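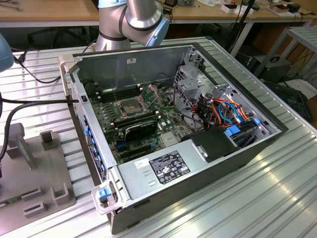
A tower with its side panel off and the CPU socket open.

Spring cleaning, the slow way: what to do with the old computer in the closet

Hello again, neighbors, and happy spring to all of you, even those of you on the Nusel side of the hill who tell me there is still snow behind the garage. I meant to send this item out in March, when the urge to clear things out first came over me, but then I started with my own hall closet and, well, one box led to another and it has taken me until now to sit down and type.

My subject is old computers, and more exactly the things we leave on them. I had two in that closet. One was a laptop that hadn't been opened since we moved, and the other was a big beige thing that used to live under the desk in the spare room and hum. I was all set to carry both of them down to the drop-off at Siveck and be done by lunch. Then I thought I'd better switch on the beige one first, just to see, and I didn't get up again until it was getting dark. There were letters I'd written to the school. There were tax papers I would have sworn were in the filing cabinet. There was a folder called "new folder" with 77 pictures in it from the summer we rented the cabin, and I had been telling the family for years that those were lost!

So my first piece of advice is to look before you haul. Set aside an evening and make a pot of something warm. Plug the old machine in if it will still start, and go through the desktop, the documents and the pictures, and then the downloads, where I always find the oddest things. Check the email program too if you used the kind that kept your mail on the computer itself. Mine had whole conversations with my aunt in it, recipes and all, and I've printed the one for plum cake and taped it inside the cupboard door.

Copy whatever you want to keep onto something new, and then copy it once more onto something else. I use two little drives, one in my desk and one at my sister's house, and we swap them when we see each other at the holidays. Open a few of the files on your newer computer before you wipe anything. I skipped that step some years ago with my wedding video and I would rather not talk about it.

Then comes the wiping. Putting files in the trash and emptying it doesn't really clear them off, so please don't stop there. Most newer systems have a reset choice in the settings that will erase everything if you pick the option to clean the drive fully. For an older machine, or one that won't start at all, the simplest thing is to take the hard drive out and keep it, or hand it in separately and ask for it to be destroyed. On a desktop it's usually a few screws and two plugs. Turn the thing off and unplug it from the wall first, and touch something metal before you reach in. 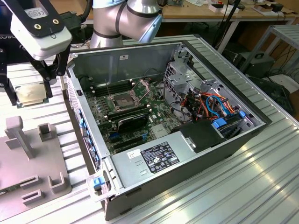 Sandpiper77 wrote in after the last issue to say that the drive was the easy part and that the accounts were what took all weekend: "I'd forgotten how many programs were still signed in as me. Please tell people to sign out of everything before they erase it, the music and the photo programs especially, or you'll be on the phone sorting it out afterward." I'm passing that along gladly, and I've added it to my own list.

As for where to take things, the Siveck drop-off has a covered bay for electronics to the left of the gate – follow the green arrows and not the old yellow ones, which will send you around to the yard waste. It costs 20 dollars for one of the heavy old monitors, and everything else with a plug is free for residents. Bring something with your address on it. If your computer still runs and isn't too elderly, the Mabula reading room is taking working machines through the end of next month, with the power cord and without passwords, please. They were up to 34 when I stopped in, and they could use keyboards more than anything.

The next issue will have the garden swap dates and the new parking map for Trondesari Lane.

2018-04-24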